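Bench Technician, Broadcast Test Equipment
Zadura
Full time, on site
Posted Jul 14, 2025

Zadura repairs and calibrates test equipment for television and post-production companies. Most of what comes through our shop is waveform monitors, signal generators, audio analyzers and handheld SDI testers. We are hiring a bench technician to join a team of nine.

You will report to Kai-wen Chang, who runs the service department. The work is done at a bench, with occasional trips to a customer's truck or studio when a rack unit can't be shipped.

What you will do

Check in units, confirm the reported fault and write up the repair estimate.
Replace connectors, power supplies, fans and display panels.
Run calibration on SDI, AES and composite inputs and outputs and record the results.
Install firmware and option keys, and test each option before the unit ships.
Answer technical questions from customers by phone and email.

Last year the department closed 494 service orders. A typical handheld tester takes a few hours. A rack unit with an intermittent fault can take several days, and we would like you to tell the customer that early.

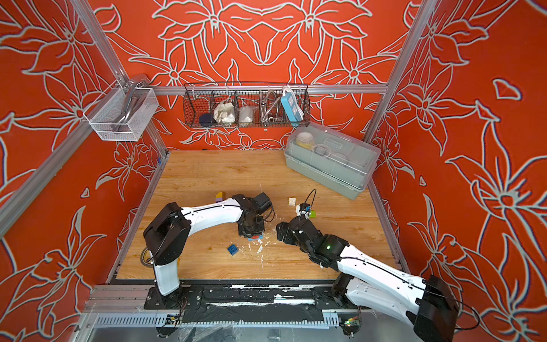 Robot arms over a wooden tabletop, with a small building block on the wood.

What we are looking for

Two years of paid experience repairing electronic equipment, or a technical degree with lab work.
Good surface-mount soldering. There is a short practical test at the interview.
Comfort with an oscilloscope and a spectrum analyzer.
Clear written English for service reports.
A driver's license.

Experience with 12G-SDI or SMPTE ST 2110 is useful but not required. If you have worked in a broadcast truck or a master control room, mention it in your application.

Pay and hours

Hours are 8:30 to 5:00 with a half-hour lunch. Overtime is paid and is most likely in October, when rental companies send in their stock. We offer health insurance, paid vacation and a tool allowance of $2000 in the first year. Starting pay depends on experience and will be discussed in the first phone call.

How to apply

Send a resume and a short cover letter to Sølve Løken in the Zadura office, using the contact form on this site. Please put "Bench Technician" in the subject line. Agencies, please do not contact us about this position.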